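Tronow Graduate Training Awards: Second Year Report to the Cifuentes Fund

We are very happy to report that the second year of the Tronow awards has gone better than we planned for. When the Fund agreed to support doctoral and master's students at the Bokby campus, our main worry was whether enough people would apply. This year we had 52 complete applications, up from 19 in the first round, and the reading panel told us it could easily have filled the places twice over.

Most of the growth came after we moved the deadline to April. Students now know their summer plans before they apply, and their advisors have time to write a proper letter. We also cut the application form from nine pages to four. The old budget page is gone entirely – applicants give one total and a short paragraph, and we ask for details only if they reach the interview.
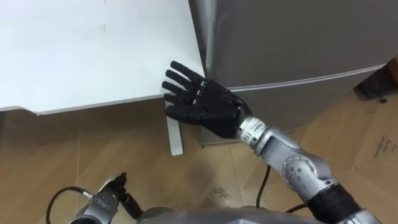 By the Tronow Awards Office
Jul 29, 2018

Each student still receives full tuition and a $2,000 allowance for travel, books or small research costs. The allowance has turned into everyone's favorite part of the award! Several students used it to attend their first conference, one paid for a month of archive visits, and two pooled their money to run a weekend writing retreat that they opened to the whole department. We would love to see that happen again.

The summer placements at Grurnik were new this year and we learned a lot from them. All six students finished, and four have been asked back for shorter visits in the fall. The weak point was housing. Rooms near the Grurnik site were harder to find than we had been told, and two students spent their first week commuting from Bokby (a long bus ride, with one change). For next year we have reserved rooms early and put the cost in the main budget.

Spending is close to plan. We finished the year with $747 left in the events line, mostly from a canceled evening talk, and with your permission we would like to carry it over to the fall welcome dinner. The travel line was fully used.

Mentoring is where we still have work to do. First-year students meet their mentors every month and say good things about it, but the meetings tend to drop off in the second year, just as the thesis work gets hard. We are trying a small fix – a shared lunch every other month, open to all award holders and mentors, with no agenda. The first one was loud and ran well past two o'clock.

The next call for applications will be posted in the winter, and a draft of the wording will come to the Fund for comments before then. We would also be glad to host a visit to Bokby at any point in the fall term.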